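The Case for Publishing the Color Temperature

Retail lighting is specified by people who know what they are doing and sold by people who are not permitted to tell you. A box of lamps at the hardware store will say "soft" or "cozy" or "daylight" in large type. The correlated color temperature, which is the number a buyer needs, is printed on a side panel in gray. The color rendering index may be there too. The R9 value, which describes how the lamp handles saturated red, is usually missing altogether.

My position is that all of these should be on the front of the package, in the same size type as the wattage, and that the adjectives should go.

The adjectives fail for a simple reason. They have no agreed meaning. I have two lamps on my shelf, one from Kesis and one from Grabner, both labeled "warm." Measured with the same handheld spectrometer at the same distance, they differ enough that a person standing in the doorway can see it. Neither maker has done anything wrong under the labeling rules that apply to them. A word with no tolerance attached can't be violated.

Numbers have tolerances. If a maker prints 2700 K, a buyer can check it, a reviewer can check it, and a second lamp bought in September to replace one that failed can be expected to match its neighbors. Matching is the most common complaint I hear from homeowners. They replace a single lamp in a row of ceiling fixtures and end up with one spot that looks pink or green beside the rest. They assume the new lamp is defective. In most cases it is within its own specification and was simply chosen by adjective.

The usual objection is that the public does not understand kelvins. Ok-hee Do made this argument to me at some length after a talk I gave, and she made it well. Her view is that a buyer confronted with four numbers will ignore all of them and buy on price, while a buyer confronted with one word will at least try to picture the room. I accept that the first purchase may go that way. I don't accept it for the second. Nobody understood ounces per can of paint either until they had run out halfway up a wall.
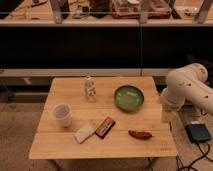
There is also the matter of what very warm light does to color judgment. The eye adapts to the overall cast of a room within minutes, and people then stop noticing it. Adaptation is incomplete, though, and it does not restore information that the source never supplied. Under a strongly amber source, the short-wavelength end of the spectrum is weak. Navy and black socks become hard to separate. A white label and a cream label look the same. Anyone who sorts, mends, paints or reads fine print under such a source is working with less information than they think they have, and no amount of getting used to it will put it back.

This is a separate question from brightness, and the two are constantly confused. Eskil Hovland, who taught me most of what I know about task lighting, used to set up 3 lamps of equal output behind identical shades and ask students which one was brightest. Most chose the coolest. He would then hand them a meter. The exercise took ten minutes and did more than the chapter on photometry. A buyer who finds a room dim and responds by buying more lumens at the same poor rendering will get a brighter version of the same problem.

I don't argue that warm light is bad. I use it in my own living room in the evening. A warm lamp with a high rendering index and a decent R9 is a good product, and Arnberg has sold one for years with little attention. My complaint is that it sits on the shelf beside a much poorer lamp carrying the same word, and the only visible difference is the price. A maker that does the work gets no credit for it. A maker that skips the work pays no penalty.

Dimming deserves its own line on the package. Some lamps hold their color as they dim and others shift toward amber by design. Both behaviors have a use. Very few packages state which one is inside. I would ask for two figures: color temperature at full output, and color temperature at the lowest rated setting. The manufacturer already has both, or should.

As for cost, the information exists in the test report. Moving it to the front is a change of artwork. Fasness made this change on a single line of reflector lamps, and the revised panel is no more crowded than the old one. The type that used to say "inviting glow" now gives the temperature, the rendering index and R9. The box is the same size.

Until the rest follow, the practical advice is dull. Read the side panel. Write the numbers on a piece of tape and stick it inside the fixture canopy, or keep them in the drawer with the fuses. Buy one spare from the same batch when you fit out a room. If a package gives no rendering index at all, put it back on the shelf and take the one that does.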